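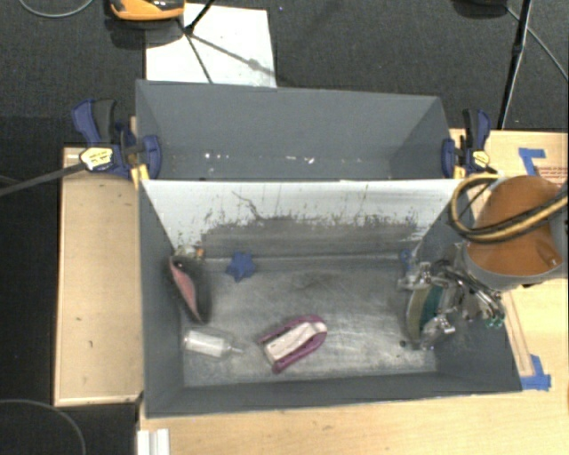 4 min read

Print | E-mail this article

3.2 Collecting demonstrations by remote control

Figure 3. The Urnley bin station during a teleoperated trial. The divider is clamped at both ends and the objects lie in the front compartment.

All demonstrations were recorded at one station (Figure 3). The operator moved the arm with the Turis hand controller and opened or closed the gripper with a trigger. Each trial asked for one named object to be lifted from the front compartment and released in the rear one. Objects were tipped in by hand before a trial and were not rearranged, so many came to rest against a wall or against each other - the purple U-shaped object around the whitish block in Figure 3 is one such case.

We kept 2058 trials after removing those in which the controller link dropped. Arm pose and gripper opening were logged at 10 Hz. A trial ended when the operator pressed the stop pedal or after 200 seconds, whichever came first. Failed grasps were kept, along with the recovery motion that followed, and were marked in the log.

A second set of 390 trials was taught by hand, with the arm in its free-moving mode and the operator guiding it at the wrist. These paths were shorter, but the operator's arm often blocked the fixed camera near the side walls. We therefore used the hand-taught set only to tune the approach height, and trained the Curkellow policy on the teleoperated set alone.

Print | E-mail this article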